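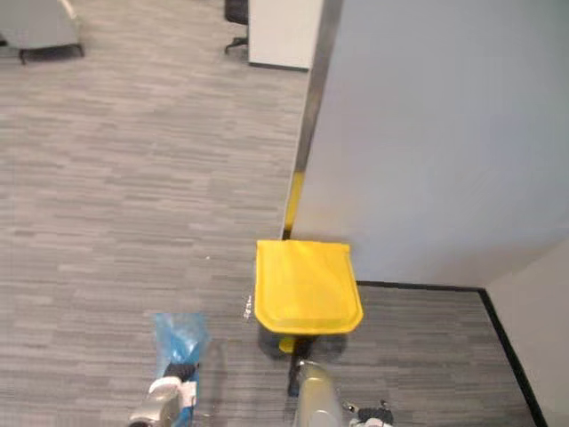
Dumia moved its office in May, from two small rooms over the Fladis print shop to one open floor in the Hauser building. The carpet is gray and low, with short streaks in lighter and darker shades, and it runs right up to the foot of the light gray partitions. A bright yellow dustpan with a black handle is easy to find against all that gray, and I wish we had bought the same color for everything else. The old dustpan was charcoal and spent most of its life lost under desks.

By Leopold Auer
2026-06-22

The notes that follow are for the people who asked how we set the place up, mainly the Verico office one floor down, who get the same carpet later this year.

Carpet. It came with the lease. We had it cleaned once before the desks went in, and it has held up well so far. The streaks hide lint and pencil shavings better than the plain brown carpet we had before. They also hide staples, so check under the copier before anyone walks around in socks.

Partitions. We kept the tall ones that were already on the floor and paid to have three of them moved. Dirt collects along the bottom edge, where the vacuum head doesn't reach. A hand brush and the dustpan do that job. Start at the window end and work toward the door - going the other way, you end up stepping in what you missed.

Dustpan. A plain one is fine on carpet this short. Set it flat, with the edge close to the pile, and brush toward it in short strokes. Long strokes throw the crumbs over the rim.

Vacuum. We run it along the main aisle every evening and under the desks twice a week. The cord is 30 feet and there is an outlet by room 319, so one plug covers the whole aisle. The far corner needs an extension.

Storage. Brushes, bags and the dustpan go on the hooks inside the supply closet. Please hang things by the handle. The vacuum stays on the closet floor, with the cord wrapped.

Desks. There are 18, all from the old place. Felt pads went on the legs before they came up in the elevator - worth doing early, while the desks are still on their sides.

Still to do: door mats for the entrance, and a second trash can near the kitchen.

Contact | Copyright 2026 Dumia | Back to top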